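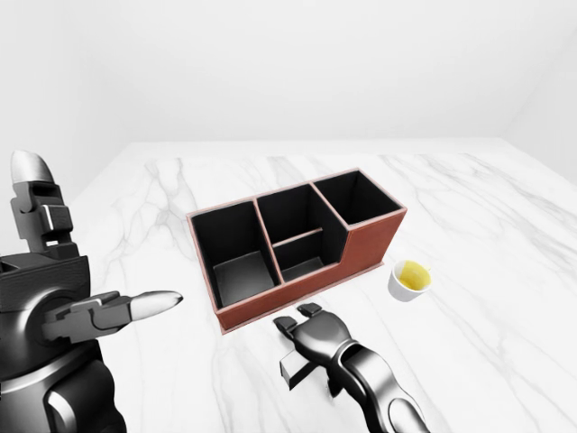

Before You Let a Two-Armed Tidier Near Your Desk

Filed under: Home Office, Gadgets, Upkeep
Updated 2019-08-23

I have had a Rarkix on the desk since May and I still wouldn't call it a time saver. It puts pens in a box. I can put pens in a box. But enough readers have written in about theirs that I have collected what works for setup and upkeep, along with a few things from the Litine booklet that you can skip.

Do the practice run on screen first

The practice program draws a desk, an organizer and both of the machine's hands, and you can move them as much as you like without scratching anything. Use it. Start with an empty organizer, as in the rendered desk at the top of the page, and get the reach right before you add anything to pick up.

Don't take a good practice run as proof of much. The desk on the screen is perfectly level and the light is soft and even. Mine is next to a window and leans toward the radiator. Moves that were fine on the screen bumped the real box three times in the first evening.

Know which hand is which

The left hand has long jointed fingers with silver tips. The right one is a plain gripper, two short blocky fingers and that's it. The booklet treats them as a matched pair, and I think that is bad advice. I give the gripper the picking up and use a left finger to steady the box. Your mileage may vary, but if you ask both to do the same job you will spend your weekend watching them try.

Leave a gap between a pointing finger and the organizer when you save the rest position. If the fingertip is already touching at rest, the first move is a shove.

Move the drink

The practice desk comes with a little white cup of something yellow standing right by the organizer. Fine on a screen. On a real desk, put the cup on another table. The ads say the machine works around cups. I have tried it with plain water and a towel down, and I'm not going to try it with juice.

If you do get a spill on the gripper:
1. Switch off at the wall, not with the button on the base.
2. Blot with a dry cloth. Don't wipe toward the joints.
3. Leave it off overnight with the fingers apart.
4. Open and close it by the slow setting before giving it anything to hold.

Cleaning the joints

A soft, dry paintbrush does everything the Viltach care kit does. The kit is a brush, a cloth and a small bottle that smells of window cleaner, and it costs 25 dollars. Brush out the seams in the left hand every couple of weeks and look at the place where the fingers meet the palm, where mine collects eraser crumbs. The casing is glossy black and shows every fingerprint. I have stopped caring about that.

No oil. The forum people love oil. It holds dust, and then you have paste.

Choosing an organizer

Pick one with big compartments and walls of different heights, with the lower part facing the gripper. A short front wall is easier for it to clear. Deep black interiors look smart but mine made it hard for me to see whether a paper clip had gone in, so I stuck white card in the bottoms.

On smooth stone or glass the box will slide. Four dots of removable putty underneath fixed it for me. The rubber mat sold for the purpose curled up at one corner inside a month.

Error codes

I have only had two often enough to write down. 1216 goes away if you brush the fingertips and restart. 1664 means the machine thinks the desk has moved, and you have to save the rest position again, even when the desk plainly has not moved. The phone line at Ó Súilleabháin, where I bought it, told me to reinstall everything for 1664. Save the rest position first and see, it takes two minutes.

If you get 3978, send me a note with what you tried. I have had it once, and unplugging the thing until after lunch cleared it, and I don't trust that as a cure.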